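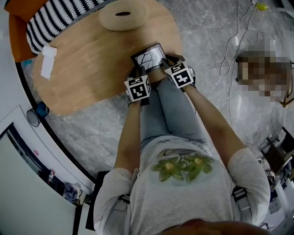
At the wooden table, in jeans and the grey floral top.

Home | Reviews | Hand tools | Workshop | Contact

Illeck Harstead mitre trimmer
Posted 12/31/20
Print this page | E-mail this page

The Harstead is the smaller of the two bench trimmers sold by Illeck. It takes a thin shaving off the end of a moulding that has already been sawn, leaving a face clean enough to glue. It doesn't replace a saw, and the leaflet says so on its first page.

The body is a single casting with a sliding carriage, a long lever on the right and a blade at each end. Maximum cutting width is 184 mm, measured square; at 45 degrees the usable width drops well below that, and the leaflet gives no figure. I use narrow mouldings, so the loss has not mattered.

Setting up took most of an evening. Both fences have positive stops at 45 and 90 degrees, adjusted by a grub screw underneath. The left stop was correct on delivery. The right one was out by enough to show a gap at the heel of every joint, and the only way to reach the screw is to unbolt the base. A hole in the casting would have fixed this.
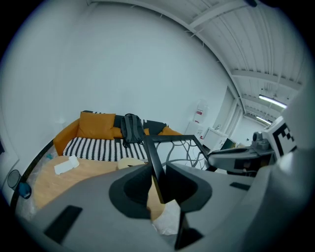
Black frame, pale panel with curving grey lines.

Cut quality in softwood is very good. End grain comes off obeche and pine in a continuous curl provided the cut is kept thin. Ash needs more force on the lever and leaves a slight ridge unless the last pass is very light. Painted mouldings chip on the exit side — work with the face towards the blade and the damage ends up on the back.

The supplied blades lasted 200 cuts before I could feel the difference at the lever. They are sharpened flat on an ordinary stone, with no jig needed, but they must be refitted with the edge exactly level with the carriage. Spares come from the Cetitville warehouse and took until July to arrive.

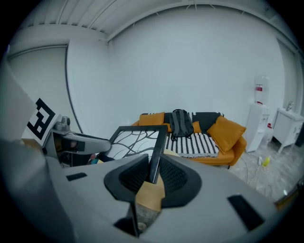

Black frame tilted up, orange sofa behind.

I also tried the older Pan trimmer on the same bench. The Pan has a heavier carriage and less side play, and its stops can be reached from above. Against that, its lever fouls the bench unless the tool is raised on packing, and the fence is too short to support a long rail.

Remaining faults on the Harstead are minor. The scale is a sticker and has begun to lift at one end. The rubber feet mark a waxed surface. The blade guard rattles, though it does cover the edge properly.

Recommended for frames and small box work, with the right-hand stop checked before the first joint is glued.

Print this page | E-mail this page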